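# Contra el cambio diario de sábanas

Cuando reservé habitación en Karkthorpe, en septiembre, el hotel cobraba 60 euros por noche e incluía el cambio diario de ropa de cama. Lo pregunté en recepción: también se cambia si el huésped se queda una semana y no lo pide. Me parece un gasto absurdo y creo que debería dejar de ofrecerse por defecto.

En casa casi todos dormimos varias noches seguidas en las mismas sábanas y no lo vivimos como una falta de higiene. En el hotel, en cambio, lo aceptamos como parte del precio. Se lava a temperatura alta, se seca a máquina, se plancha y se vuelve a empezar. La pensión Jurau, con 43 habitaciones, cambió de sistema hace un año: sábanas limpias a la llegada y después solo si se solicitan. Yo he dormido allí cuatro veces y no he echado nada en falta.

Se suele decir que el cliente protestará. Algunos lo harán. A esos se les cambia la cama y asunto resuelto. Lo que no veo razonable es lavar para todos por miedo a la queja de unos pocos.
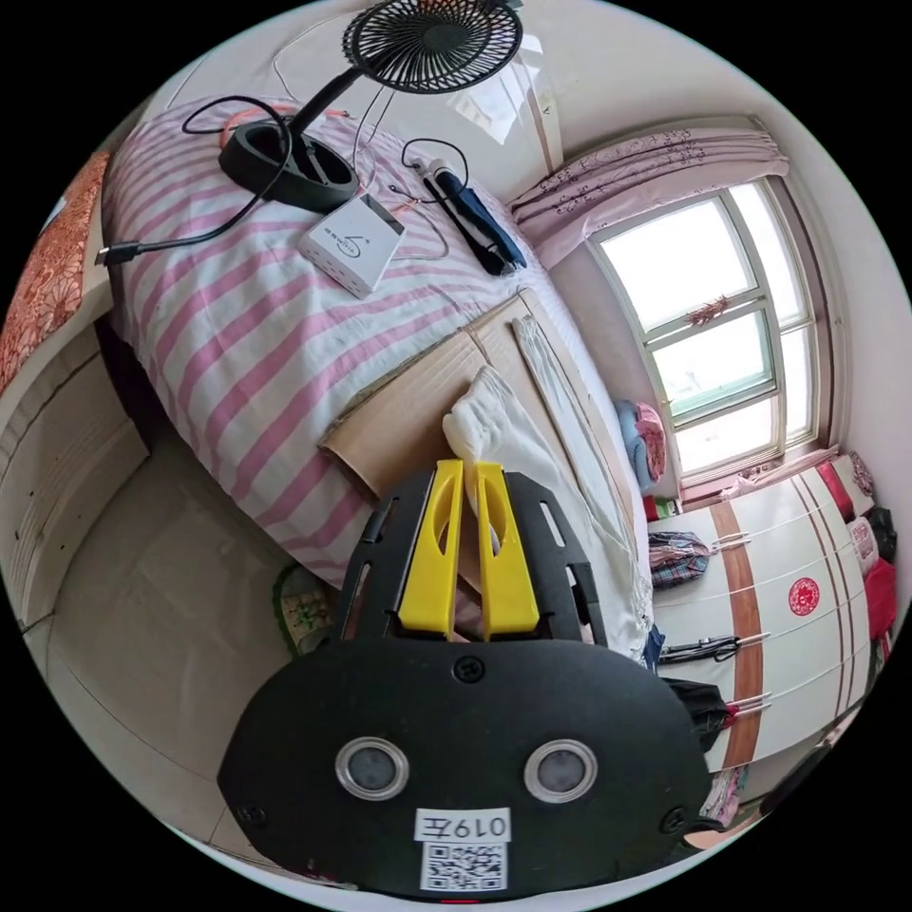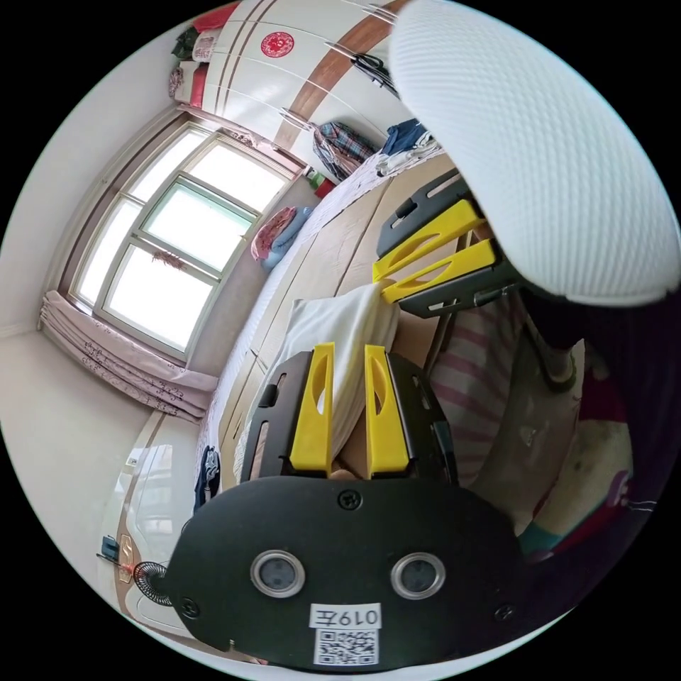
Queda la cuestión del trabajo. Hacer una cama entera lleva tiempo y castiga la espalda, y quien limpia suele tener una lista de habitaciones que no admite retrasos. Una tela blanca doblada sobre la cama, como la de la primera foto, parece poca cosa hasta que se multiplica por toda una planta. Si se reducen los cambios, ese tiempo debería ir a limpiar mejor los baños y a descansos, y no a recortar horas de contrato. En Oneck hicieron lo segundo y el ahorro lo pagó la plantilla. Con esa condición por escrito, yo firmaría el cambio mañana.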